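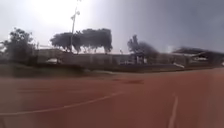 Nizar Qudah wrote to us in April that the lines should wait until the surface is accepted by everyone, and that he would not like to pay for paint two times. We agree with him in principle. In this report we explain where the work on the Jitaru sports ground stands, and which decision we ask from the Vilero fund.

## Surface

The red surface is in place and the ground is open to the school and to the neighborhood. White lines are painted. After the opening we walked over the ground together with the contractor, Dravau, and we noted the points that need attention:

- the color has faint patches in several places;
- one darker mark lies flat near the middle, and we do not know yet if it is a stain or wear;
- the white lines are not equally strong, and one of them is quite pale.

Dravau considers the patches to be normal for a new surface of this color. We have asked them to put this in writing. For the darker mark they proposed to wash a small part first and to look at the result after 2 weeks. We accepted, but we have not signed the final acceptance.

## Use of the ground

In the first month we registered 193 users. Most of them are pupils who come with their teachers before noon. The evening hours are given to local groups, and at present 14 groups have a fixed hour. Two more groups are waiting. We could not offer them a place before 9 p.m., and the neighbors asked us to close at that time. We would like to respect this.

The older residents asked for a walking hour in the morning. We tried it from 7 to 8 a.m. and it works well, so we will keep it.

## Money

From the approved amount, 2,660 euros remain. We did not use the part planned for benches, as the offer from Flurkatico was higher than expected and we asked them for a simpler model. Their new offer has not arrived.

We kindly ask the fund to allow us to move a part of this remaining sum to the repainting of the pale line, in case Dravau refuses to do it under the guarantee. The benches would then be fewer, but the ground would be marked correctly for the school games.

## Next steps

Dravau will wash the test area and send us their written opinion. Apolline Bailly will meet the teachers to fix the hours for the autumn. The answer to Mr. Qudah about the acceptance will be sent after the test, with a copy to the fund.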